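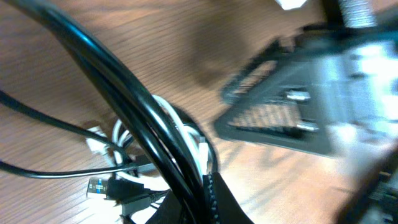
Week two with the Lumik gripper on loan and I've got opinions. Long thread, mute me if you're only here for the allotment.

For anyone new: I've been running a Deligiannis two-finger on the bench arm since November. It's ugly, it squeaks, and it has picked up nearly everything I've put in front of it. The Lumik is meant to be the clever one.

The Lumik page says it handles "deformable and tangled items with confidence". Confidence is doing a lot of work in that sentence. My kettle has confidence.

So the test is cables. Black ones, white ones, thick, thin, dumped on a wooden desk next to a zip case, and the arm has to take one out of the pile and put it in a tray. Boring job. Exactly the sort of job people keep telling me is solved.

Rules I set before starting, so I can't fiddle them later:
– same pile recipe for both grippers
– same arm, same Clalia controller, same speed cap
– one try per pick, no nudging
– if two cables come up together it's a fail

That last one upset a few of you. Sorry. If I ask for a charging lead and get a charging lead plus three friends, I haven't been handed a charging lead.

First complaint, and it isn't about the fingers. The wrist camera sits so close to the work that once you're down at the pile, half your view is gripper. Great long look at bolts and grille, and the cable you want is somewhere round the side of it.

Second complaint, same camera. It smears when the wrist moves. The cables stay crisp enough that you can see the metal end of a USB plug, and the gripper itself is mush. If your software wants to know where its own fingertips are from that picture, good luck to it.

Lumik support say to "slow the approach". I did. It's better. It's also now slower than me doing it with a cup of tea in the other hand.

Third one is light. White cable under a desk lamp blows out, glossy black cable gets a hard bright stripe along the top, and the gripper throws its own shadow over the wood on the way in. The Clalia depth guess took that shadow for an object twice. I watched it try to pick up a shadow. Very gently, to be fair.

Numbers, such as they are. 422 attempts with each gripper. The Lumik beat the Deligiannis by 79 clean picks. That's a real gap and I'm not going to pretend otherwise.

But nearly all of that gap comes from thin black cables lying off on their own at the edge of the pile. The soft pads get under those nicely. In the middle, where the white loops go through the black loops, I'd call it a draw, and not a high-scoring one.

And a cable on its own at the edge is hardly tangled, is it. I could pick that up with salad tongs and a servo.

Thick cable is the odd one. Both grippers can hold it. Neither can shift it without dragging the whole heap along, and the Lumik's force reading goes up so slowly that the controller thinks everything's fine until the case starts moving as well.

Someone will ask about the promised 1000 cycles between pad changes. I can't tell you, I'm not there yet. What I can tell you is that the left pad already has a nick in it from a plug, and spares come in packs of 5 with a price that made me close the tab.

Jamshid Golestani has been running the same pair over at the Trevport workshop and gets a bigger lead for the Lumik than I do. We compared notes. He coils his cables before he drops them. I don't, and neither does any drawer I've ever opened. Worth knowing when you read anybody's results, mine included.

He also moved his camera off the wrist and on to a post beside the desk. Annoyingly, I think he's right. I've stuck with the wrist mount because that's how it's sold, but I'll do a run with a side view before it goes back.

Would I buy one? Not at that price, not for this. If your parts are soft, separate and evenly lit, then yes, it's a nice bit of kit and the pads are lovely. The Deligiannis goes back on tomorrow, squeak and all.

Replies asking why I don't "just use suction": it's a cable. Go and try it on your phone charger with a hoover and report back.

Raw logs once I've cleaned up the file names. Half of them are currently called test_final_again.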